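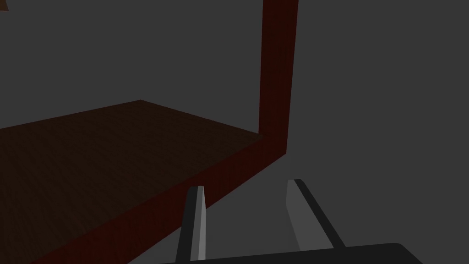

Divided government is the situation in which the executive and the legislature belong to different parties. For this unit please think of a bill as something which must pass across a table with two sides. Such a table may have a raised rail along its front, as the brown one does, and a veto works in a similar way: it stops things at the edge, even when the surface is flat. In our case of Ernik, the mayor vetoed 4 of the 17 bills that the assembly sent to her office in one session.

An override needs more votes than a normal passage. Students often mix these two numbers in the written work, so please check them twice.

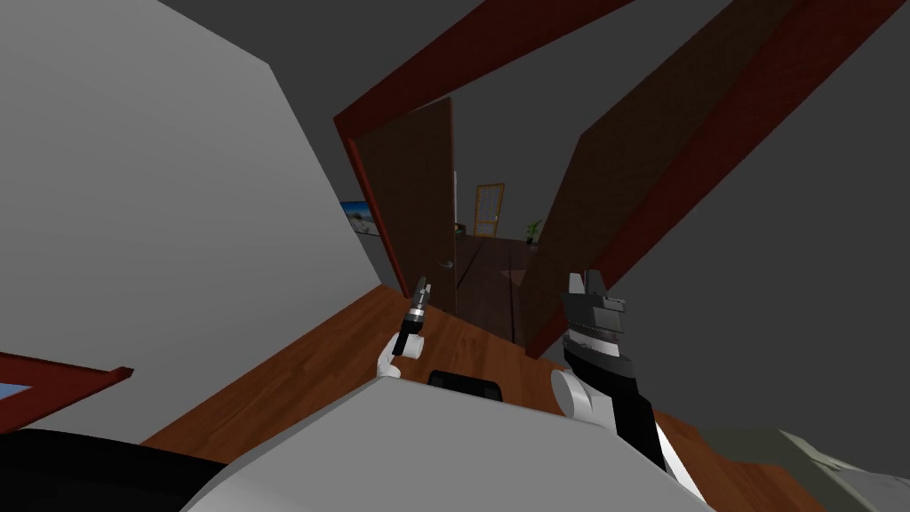

The second case is Segura. The opposition won the assembly there by 1,932 votes in total, and the governor declared that his program will stay the same. Read the speech first and the budget after it. Note which promises needed new law and which needed only an order from the governor.

Terms to know: veto, override, mandate, lame duck, midterm. 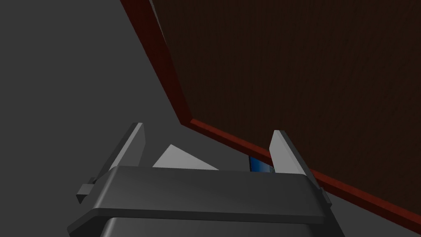 A mandate is a claim, and both sides can make it after the same election. In the Voltov reading, find two places where the writer uses this word with different meanings.

For next class: read section 7 and bring one page of notes. The short paper is due in December.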